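机器到底能不能干家务/车间杂活了?说真话的进

版块:自动化闲聊
标签:家务 机械臂 扫地机 车间

拧螺丝的老冯 楼主
发表于 2021年9月23日

起因是跟我媳妇吵架。她看了个视频,机械臂叠衣服,问我你不是干自动化的吗,咱家啥时候能有一个。我说早着呢。她说视频里都叠好了。我说那是剪的,加速的。然后就吵起来了,说我干这行的还不如她懂行情。

所以来问问。不谈论文不谈发布会,就谈你家里或者你车间里,现在真有机器在干的杂活有哪些。洗碗机洗衣机不算啊,那个算电器。我说的是那种伸手去拿、去插、去擦、去收拾的活。

我先说我的结论:不能。欢迎打脸。

半桶机油
不能+1。散了吧

小区3栋的猫
扫地机算不算?不算的话我就没有了。
我家Bustska,747块收的二手,扫是能扫,前提是我得先把地上东西全捡起来,拖鞋、数据线、猫玩具。捡完我拿扫把两下也就扫完了……所以到底谁在干活

拧螺丝的老冯 楼主
回复 小区3栋的猫:扫地机算半个吧。它不伸手

kojo_ansah
我反对楼主的结论。本人Kojo Ansah,在Figueroa那边的车间做上下料,中文打字慢,见谅。
我们机床边上就是机械臂在取件放件,白天晚上都干,还顺手把件翻面、吹屑。这算不算伸手?以前这个活是人干的,站一个班腰都直不起来。
你们说"不能",太绝对。

半桶机油
回复 kojo_ansah:你那个料盘是不是定位的?件是不是都一样?夹具是不是专门做的?换个件要不要重新调?

kojo_ansah
回复 半桶机油:是。是。是。要调,调2个小时。
但是它干活了啊。

半桶机油
那叫专机,换了个壳而已。杂活杂活,重点在杂

不吃香菜
插一句,我觉得楼上标准太高了。人到了新车间第一天也得有人带,也得调。只不过人调起来快一点,还会自己问。

拧螺丝的老冯 楼主
快一点?快多了好吧。我带徒弟,跟他说把那个线拔了换到那边插上,他就去了。你跟机械臂说试试

不吃香菜
你徒弟没插错过?

拧螺丝的老冯 楼主
……插错过。把我充电器拔了插他自己手机

阿兰达Soledad
各位好,Soledad Aranda,做家电安装售后的,不是搞机器人的,从用户家里的角度说两句。
大家想象的家务是叠衣服洗碗,我天天进人家门看到的家务是这样的:冰箱后面那个插头松了,够不着。洗衣机底下的垫脚歪了。抽油烟机滤网两年没拆,拆下来一手油。插座在柜子后边,得侧着身子把胳膊伸进去摸着插。这些活你让机器来,先别说手,它胳膊能不能伸进去都是问题。
而且家家不一样。同一个户型,插座位置都能给你改得乱七八糟的。

半桶机油
这才是懂行的。插插头这个活我一直拿来劝退新人,看着三岁小孩都会,做起来能把人做哭

小区3栋的猫
插插头有啥难的?求科普,真不懂

半桶机油
赶着下班随便说几句
一,你得看清孔在哪。白面板黑孔,光一斜就有反光,相机挂在手腕上,凑近了插头自己就把孔给挡了
二,对准要求高,偏一点就顶在面板上。人是靠手感蹭进去的,你回忆一下你在床头摸黑插充电器,是不是先碰到,再蹭,再一使劲。机械臂没有力控的话,它不知道自己是碰到了还是进去了
三,插头带线。线会拽。线的劲儿还每次不一样
四,插头拿在爪子里本身就是歪的,你夹的时候歪一点点,到孔那边就差远了
忘了还有啥,反正够你喝一壶的

小区3栋的猫
懂了,我摸黑插充电器确实要骂人

Fulgencio_T
Fulgencio Trujillo,给Vurkon做过一段时间现场调试。补充半桶机油的第三条,线是最烦的。我们当时刚性件插配已经很稳了,客户说那顺便把线束也插了吧。"顺便"两个字,我从7月搞到换项目。
最后的方案是加了个托架把线先架起来,等于又变成专机了。

kojo_ansah
所以你们最后还是做成了嘛。

Fulgencio_T
回复 kojo_ansah:做成了,在那一个工位上做成了。挪到隔壁工位又不行了,灯不一样。你要说这叫能,我没意见,我只是不敢跟楼主媳妇说能

拧螺丝的老冯 楼主
哈哈哈哈谢谢你,我截图给她看了

拧螺丝的老冯 楼主
她说:那你把灯装一样不就行了

不吃香菜
嫂子说得对啊[笑] 嫂子应该去当项目经理

半桶机油
项目经理都是这么想的,没错

加里多不加班
我唱个反调。Soledad Garrido,跟上面那位Soledad不是一个人哈。
你们一直拿"一次成功、什么环境都行"来要求机器,那当然不行。我在Grisach的仓库里看过擦台面和归位的活,机械臂干得磕磕绊绊,擦一块台子慢得要死,但晚上没人的时候它慢慢擦有什么关系?第二天早上来台子是干净的。慢不是问题啊,又不用给它算加班。
家里也一样。我上班去了它在家擦一天桌子我也不心疼。

半桶机油
它把你杯子扫地上你心疼不心疼

加里多不加班
我家杯子我自己扫下来的也不少

阿兰达Soledad
慢不是问题,弄坏东西才是问题。售后的角度,用户能忍它不干活,忍不了它把活干坏。尤其是带电的。插座这个事我再说一遍,插一半没插到底,比不插还危险,接触不好会发热。人插的时候那一下"到底了"的感觉很重要,机器有没有?

Fulgencio_T
有力传感器就有。看力的曲线,到底的时候会有个突变。但是不同的插座那个曲线长得不一样,新的紧,旧的松。旧的有时候根本没有那一下

阿兰达Soledad
对,旧插座松得一碰就掉,用户家里最多的就是这种。

拧螺丝的老冯 楼主
所以目前统计一下意见:车间里固定的活,能。家里的杂活,不能。擦桌子,慢慢擦勉强能。有异议吗

kojo_ansah
有。你开头写的是"不能",一个字都没留余地。现在变成三条了。你应该改标题。

拧螺丝的老冯 楼主
标题改不了,发帖超过时间了

不吃香菜
我也有异议。"家里不能"是现在不能,你跟嫂子说的是"早着呢"。早着呢是多早?

半桶机油
8年。我随口说的别当真

不吃香菜
8年我孩子都上初中了,那还早啥,转眼的事

小区3栋的猫
我只想要个能捡拖鞋的。别的不求。捡拖鞋难吗?

Fulgencio_T
拖鞋比插头好办多了,软的,大,夹歪了也无所谓,扔筐里就行。难在它得知道那是拖鞋不是猫

小区3栋的猫
……那还是算了

瓦叔Emiliano
潜水党冒个泡。Emiliano Valcárcel,平时在做夹爪这一端的活,最近天天跟面板和插座打交道,看到你们聊插插头忍不住了。
说说我的看法,中间派:
半桶机油说的第一条我完全同意,看孔是头号麻烦。相机装在手腕附近,视野下面一大块永远是自己的手指。手指是黑的,台面也是黑的,插座外面那圈盒子还是黑的,做分割的时候边界糊成一坨。反倒白面板是好认的。
金属面板是另一种烦。浅灰的板子靠着白的侧壁,交界就一条细细的暗线,长条孔一排过去间距看着都差不多,局部特征重复,匹配的时候很容易认串一个。上面要是有个污渍反而帮大忙,有纹理了,能当记号。同事老想拿酒精去擦,我不让。
再一个,台面上的小碎屑。人看一眼就知道是渣子,算法有时候给你当成个目标点,跳一下。查了半天以为标定飘了。
至于能不能干,我的体会是"靠过去"这一步已经不错了,位置给个大概它自己能凑到跟前。最后那一点点距离还是看命,换个角度光一变就得重来。所以你问能不能,我只能说前面大半截路能走,最后那一截在修。
另外回kojo,专机不丢人。能挣钱的都是专机。

半桶机油
污渍不让擦,笑死,我们那边也是,标定板旁边贴的胶带谁撕跟谁急

kojo_ansah
专机不丢人,感谢。我把这句话打印出来贴在机床上。

加里多不加班
@瓦叔Emiliano 有图没有,光听你们说插座插座的,想看看机器那头看到的是啥样

瓦叔Emiliano
有,等下传。手机传不了得开电脑

瓦叔Emiliano
来了
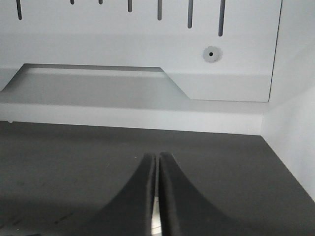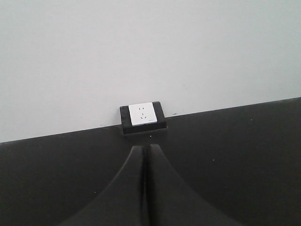 夹爪那头看过去的,上面那张是带长条孔的面板,下面那张是五孔插座,两张里黑的那俩都是手指

加里多不加班
哇手指占这么大地方。难怪说看孔麻烦

半桶机油
下面那张,盒子跟台面一个色,真就糊一块了。建议换个浅色台面,你会回来谢我

瓦叔Emiliano
提过,说家里的台面也有黑的,就得练这个。我没话说

阿兰达Soledad
下面那个插座是直接摆在跟前正对着的,这就已经比我见过的用户家好太多了。什么时候你把它挪到冰箱后面再拍一张

瓦叔Emiliano
别骂了别骂了

Fulgencio_T
手指是并着的。你这是先拿指尖对位,还是后面要夹插头再来?

瓦叔Emiliano
都有,看任务。插头那边另说,带线的我现在不想提

Fulgencio_T
理解。非常理解

小区3栋的猫
上面那张右边那个灰圈圈就是你不让擦的污渍吗,中间还有个小黑点

瓦叔Emiliano
对就是它,中间是个小孔。爱护公物

不吃香菜
看完图我更觉得快了,你们别光盯着最后那一点点。前几年连插座在哪都找不到吧

半桶机油
找到跟插进去是两码事,你找着对象的电话跟结婚一样吗

不吃香菜
你这比喻……

拧螺丝的老冯 楼主
图给媳妇看了。她第一句话:这墙上怎么有个黑印子,谁蹭的。第二句:插座挺干净的。
然后问我这个多少钱,能不能擦油烟机

瓦叔Emiliano
不能擦油烟机。价格嫂子别问了,够请好多年保洁

拧螺丝的老冯 楼主
行,油烟机还是我擦。先去了,滤网泡着呢,晚点回来看贴

kojo_ansah
回复 拧螺丝的老冯:滤网用热水泡,放碱。我老婆也是让我擦的。

阿兰达Soledad
铝的滤网别放碱!!会发黑。先看材质

kojo_ansah
啊。那我家那个黑的原来是这么来的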